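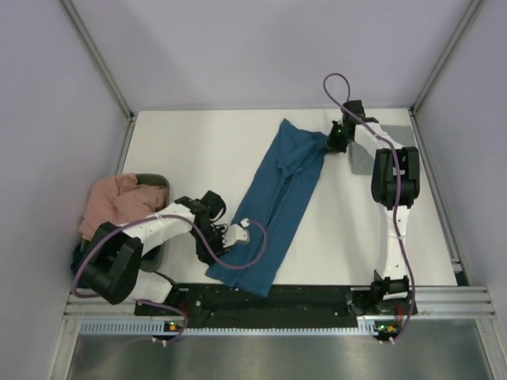 Blue garment on the work table, one arm at each side.

Small apical pneumothorax after pleural drain removal: repeat film timing

nhattar_resp
We are rewriting the local drain removal sheet. The current version asks for an erect chest film at 4 hours in every patient. The Henao unit dropped routine films and images on symptoms only. What do others do, and does anyone keep a separate rule for ventilated patients?

Detitz
Symptoms only for the self-ventilating. Film at 2 hours if on positive pressure. A thin apical rim in a comfortable patient gets written down and left alone.

E. Salazar
I would keep the film. A rim that was not there on the pre-removal film is either air let in at removal or an ongoing leak, and you cannot separate those on examination. One film gives you a baseline for when the ward rings at 3 a.m.

Detitz
One film doesn't separate them either. You need two to show a change, and the second is only ever requested if the patient gets worse.

E. Salazar
Hence baseline. If the first film doesn't exist, the 3 a.m. one is read against a film with the drain still in.

ntaipe
Radiographer's view: half of our 4 hour requests arrive as "post drain" with no side, no removal time and no indication of whether suction was used. Supine portables are also being compared with erect departmental films. Anterior air on a supine film sits at the base, look for the deep sulcus. Whatever interval you choose, put position and removal time in the request.

nhattar_resp
Noted, both will be mandatory fields. Where does ultrasound fit?

Duván G.
We scan at the bedside. Lung sliding present at the second space means no pneumothorax at that point, nothing more. Absent sliding after pleurodesis is expected and tells you very little. Previous surgery, same problem. Our audit had 400 removals and 5 drains reinserted, all 5 in patients who were already breathless.

E. Salazar
Were the other 395 imaged?

Duván G.
Not all of them. Scanned or filmed at the operator's discretion, so I can't give you a rate for silent ones.

E. Salazar
Then it supports reinsertion being rare. It doesn't support leaving the film out.

Detitz
A silent one that never needs treatment is not an outcome I would irradiate people to find.

nhattar_resp
Draft wording: film at 2 hours if ventilated, if there was an air leak in the previous day, or if the operator heard air at removal. Otherwise on symptoms. Erect where possible.

ntaipe
Add "state side".

E. Salazar
I can live with that if the air leak has to be charted.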